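11 de agosto de 2019
Por Neusa Bastos

Turen abre as inscrições para a oficina de cerâmica de outono

Olá a todos! Sou a Neusa, trato da comunicação da Turen, e escrevo para contar que a nossa oficina de cerâmica está de volta (finalmente, dirão os que me mandam mensagens desde fevereiro). As inscrições já estão abertas e desta vez temos 20 lugares por turma, coisa que no ano passado parecia impossível com o forno antigo.

O programa chama-se Storovine e foi pensado para quem nunca tocou em barro, mas também para quem já fez umas taças tortas e quer passar às peças a sério. São quatro sessões, sempre ao fim da tarde, com barro, vidrados e cozedura incluídos.

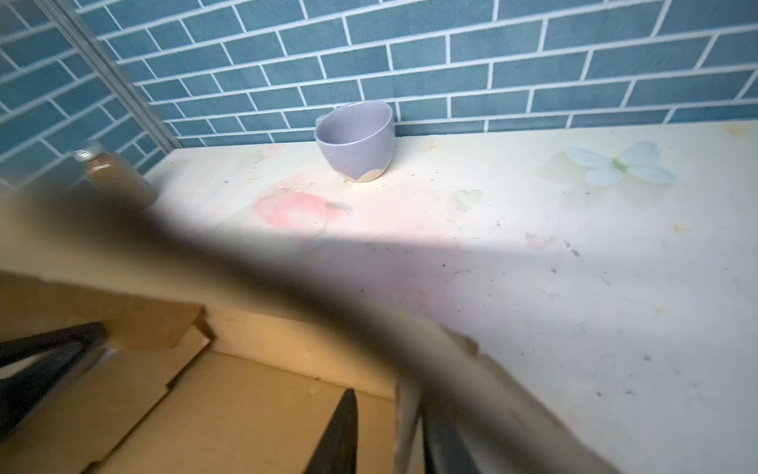 É preciso levar material de casa?
Basta um avental velho e uma toalha pequena; as ferramentas ficam por nossa conta e são emprestadas durante todo o curso.

O preço é de 115 euros por pessoa e pode ser pago em duas vezes. Na primeira sessão amassamos e fazemos peças de rolo, na segunda vamos à roda (preparem-se para rir muito!), na terceira tratamos das asas e dos acabamentos, e a última fica para os vidrados. As peças cozem depois no forno da Mak, que nos faz as duas cozeduras, e podem ser levantadas na nossa loja. 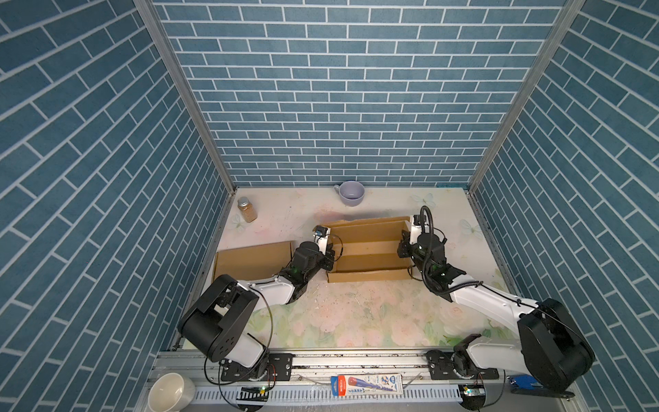
Caneca lilás junto a uma parede de padrão tijolo azul.

Eu própria fiz a oficina na edição anterior e confesso que a minha primeira taça está hoje a servir de prato para as chaves. A segunda saiu melhor, uso-a ao pequeno-almoço, e já prometi à minha irmã uma igual em verde. Este ano temos também vidrados novos da Erkbridge, em tons mate, e ando cheia de vontade de os experimentar,

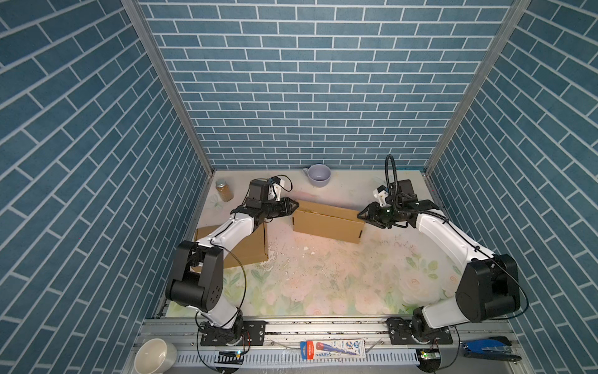
sobretudo o cinzento-esverdeado, que nas amostras de barro branco ficou lindo. Quem preferir brilho continua a ter os transparentes de sempre.

As inscrições fazem-se ao balcão da Turen ou por telefone, no horário da loja. Jornalistas que queiram assistir a uma sessão podem falar diretamente comigo. Tragam roupa que possa sujar-se!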